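Caring for a butcher-block top: oil, wax or just leave it alone?

Started by gemma_oakley, 2021-02-03

gemma_oakley wrote:
Hello all, and sorry in advance for the length of this! We finally took the plunge in November and put in a wood top after years of putting up with chipped tile. I bought the Skarivar one from the Flestgate store (it was on clearance, I am not made of money) and I gave it three coats of mineral oil before anything was allowed to touch it. It looked gorgeous. Now there's a dull patch by the sink the size of a dinner plate, and it feels rough when I run my hand over it. My mother-in-law says oil it every week forever. My neighbor says wax. The leaflet says "maintain regularly" and leaves it there, bless it. What do you all do? A light wood top is the look I'm hoping to keep, and I'm scared of turning it orange.

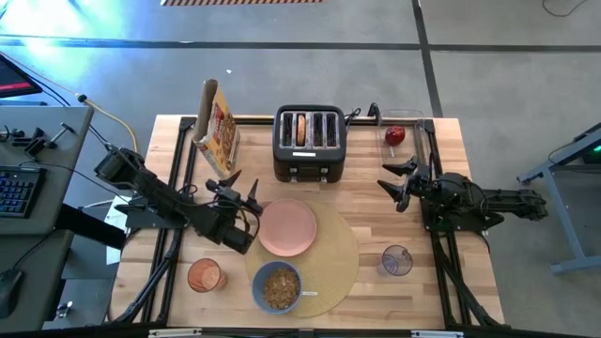
Light butcher block, pink plate for color.

panhandle_pete wrote:
Welcome, Gemma! Your patch is raised grain and it's nothing to lose sleep over. Water gets in, the fibers stand up, and it feels like a cat's tongue. Let it dry overnight, go over it by hand with 100 grit only if it's really bad, then something much finer, always along the planks, and oil it again. Mineral oil won't turn it orange. Linseed will, a little, over the years. I've had mine so long that I've forgotten what color it started out, so take that as you like.

Darren Blackburn wrote:
I'll have to disagree with Pete, with great affection. 100 grit on a finished top is asking for scratches you'll be chasing all weekend. Start at 500 for a patch that size and be patient with it. And I'd stop using plain oil altogether. I switched to the Puletti hardwax and I've recoated twice in all the time I've had it. Yes, it costs more. Yes, my wife had words about the smell. But water beads up on it and I've stopped fussing.
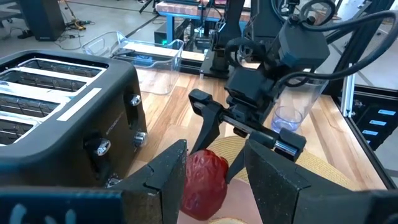
Photo: Darren Blackburn

One other thing I'd say is keep an eye on whatever lives on the counter full time. Anything with little rubber feet can leave marks, and you won't find them until you move house or have a big clean.

panhandle_pete wrote:
500 on raised grain! You'll be there until spring, Darren. It'll polish the fuzz and leave it standing.

hebden_mary wrote:
Boys, boys. Gemma, try the fine paper first, and if it does nothing, go coarser. You can't put wood back on.
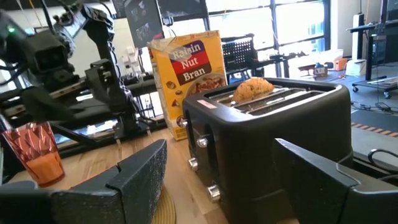
My own trouble was never water, it was crumbs and heat. We had an old Hebden table my father cut down for a counter, and I oiled it faithfully for years with whatever was in the cupboard (vegetable oil, don't do that, it goes sticky and smells like an old fryer). Breakfast was the worst of it. With a four-slot toaster on the wood and a crusty slice sticking up out of the back, you know exactly where the crumbs are headed, and on a sticky top they stay there. I scrubbed the whole thing back, changed to mineral oil with a bit of beeswax melted in, and now it all wipes off with a damp cloth. I do it when the wood looks thirsty and I don't keep a calendar for it.

Darren Blackburn wrote:
Mary's mix is a good one, I'll give her that. Still more work than hardwax.

gemma_oakley wrote:
Oh, you are all lovely, thank you! I'm going to try the fine paper on the patch and then Mary's oil and beeswax, and if I make a mess of it I'll come back for the Puletti and let Darren say he told me so. Mary, do you remember how much beeswax to how much oil?

hebden_mary wrote:
One part wax to four of oil, dear, and melt it slowly in a jar set in warm water. Rub it in while it's still soft and leave it overnight before you buff.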